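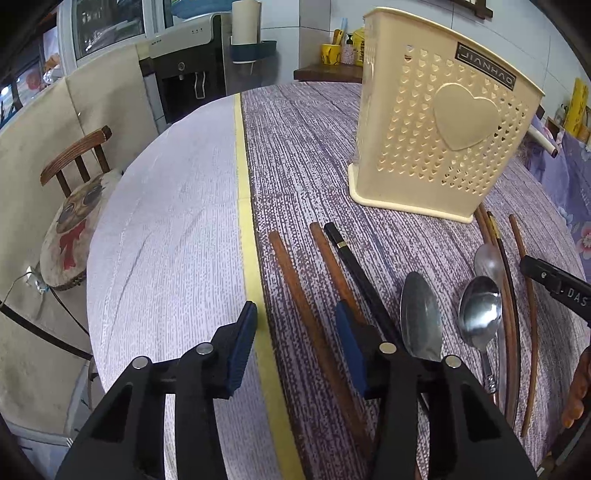 3 min read

Sorting and storing table utensils: frequently asked questions

Written by Brynhildur Vestergaard for the Hokstead Shared Kitchen. Last revised May 10, 2024.

These answers cover chopsticks, spoons and the holders they are kept in. Knives and serving ware have their own page.

Why sort on the table instead of straight into the holder?

Mixed utensils are hard to match once they are standing upright. Lay everything flat first, with the chopsticks roughly parallel and the spoons to one side. Differences in length, colour and tip wear show up at once.

What is the tape on the tablecloth for?

It divides the table into two work areas. Pale yellow tape shows up against both the whitish-grey cloth and the speckled purple and white one. Unsorted utensils go on the purple side. Matched pairs and finished groups go on the pale side. The line does not need to be perfectly straight.

Which tape should I use?

Low-tack paper tape. Ritex is what we stock in the second drawer. Packing tape leaves residue on fabric and should not be used. Remove the tape at the end of the session - adhesive left on cloth through a wash is difficult to get out.

How do I pair chopsticks?

Match by colour, then length, then tip shape. Brown wooden chopsticks vary more than they seem to at first, so stand each pair on its blunt ends and compare the tips. A difference of more than 2 mm means they are from separate pairs.

Some of the chopsticks have a thin gold band. Do these go with the plain ones?

No. Match banded to banded, near the same end and at the same height. A black chopstick with a gold band does not pair with a darker brown one just because both have bands. Compare the base colour in daylight if you are unsure.

What happens to single chopsticks?

Put them in the envelope marked "Singles", kept inside the cupboard door. Singles are held until December and then discarded or used as plant stakes. Please do not make up a pair from two singles to clear the envelope.

Do spoons need to be sorted by size?

Yes, into two groups. Soup and table spoons with a large bowl go together, and anything smaller goes with the teaspoons. Stack spoons bowl to bowl only for counting or carrying. Nested spoons trap water and should be separated before they go into a holder.

Should utensils stand with the handles up or down?

Spoons stand handle down, bowl up, so that the bowls do not sit in the drip water. Chopsticks stand with the eating tips up. When taking a utensil out, hold it below the bowl or tip.

How many utensils fit in one holder?

The cream plastic holder with the heart-shaped holes takes 10 pairs of chopsticks, or 6 pairs and a small group of spoons. Past that, air does not move through the sides and the contents dry slowly.

Does the hole pattern make a difference?

The shape does not. Total open area does, and so does whether the holes stay clear. A row of small hearts drains and airs as well as a row of round holes, although the point of each heart collects scale. The large raised heart on the front also holds dust along its outline. Use a soft toothbrush on both.

How do I clean the holder?

Empty it, wash it in warm water with dish soap, brush the holes from the inside out, rinse, and leave it upside down on a rack. Do not put it on the bottom rack of the dishwasher. Perforated plastic can warp near the heating element.

Can wooden chopsticks go in the dishwasher?

Preferably not. Lacquered and banded ones lose their finish, and bare wood roughens. Wash by hand and do not soak. To smooth a lightly roughened tip, use 400 grit paper along the grain and wipe with a damp cloth.

Can I donate utensils?

Yes, in complete pairs or sets. Check with Unnur Arnardóttir first, as storage is limited. Past donations from the Bellard and Qiu households are already mixed into general stock and cannot be returned individually.

Where does the tablecloth go afterward?

Shake it outside, fold it in quarters and return it to the linen shelf. Cloths with food stains go in the wash bin - do not refold them.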